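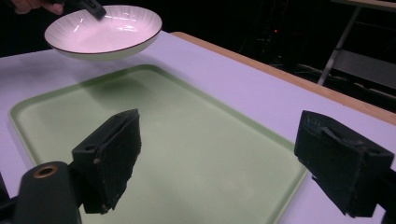

2 min read

Sugden - the tray and bowl set

Hi! This is the readme for Sugden, the tableware part of my bigger Vastulard collection. It's all about setting and clearing cafeteria trays, the kind with rounded corners and a raised lip, and the dishes that go with them. White bowls with a thin dark brown rim come up a lot (I love those bowls).

What you get

There are 544 clips in the folder. I use 500 for the main split and leave the rest for checking things over. Each clip is one small job: a bowl onto a tray, a bowl off a tray, that kind of thing.

Labels

Every clip has 2 text fields, "item" and "surface". I kept the words plain - bowl, tray, table - so please don't go looking for fancy dish names. Colors go in the notes column, and my spelling of "sage" versus "light green" wanders a bit, sorry!

Known issues

Version 2 fixed the mixed-up tray labels. Cups are still in Skudley, the older folder, and I haven't moved them over yet. If you load everything with Prinder, point it at the top folder or it'll skip the notes.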